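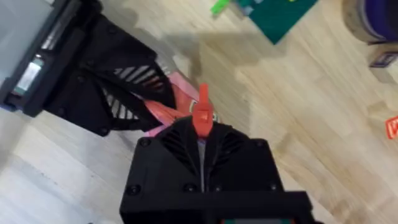
Somebody in the Wednesday group asked whether you can wax straight over old scratches, and my answer is yes, you can, but you'll see every one of them afterward!

So, week 3, tabletops. Before you reach for the Ovel (or any other finish), get down low and look along the boards with the light coming from one side. Pale wood hides a lot from straight above. Small dark specks might be grime, or they might be in the grain — try a barely damp cloth first, then decide.

Sanding goes with the planks, never across. I stop at 240 grit on my own table and people argue with me about it every term. Fine by me.

For next class, bring a scrap board in a light colour, a soft cloth and your Gillard notes, the pages on seams. We start at 6:30, Vekham room, side door.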